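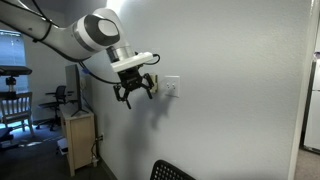 Stoltden has released Obura, a free pack of 50 desktop wallpapers drawn by digital artist Lilian Kashindye. The set is available from 21st February and is split into 5 themes, from night streets to deep space. Kashindye painted most of it at home in Wunorville over the winter. Most of the themes lean on darker colors and leave plenty of open space for icons.

"I started with one city picture and kept changing my mind about the lighting," said Kashindye. "The final version took around 3 weeks, and I still like the second draft."

Each wallpaper comes in wide, standard and phone sizes. An earlier preview of the night streets was downloaded 3266 times from the Stoltden site.

The pack is free for personal use. Prints will be on show in Gendasbridge in April, and a second pack is planned - the subject has not been decided.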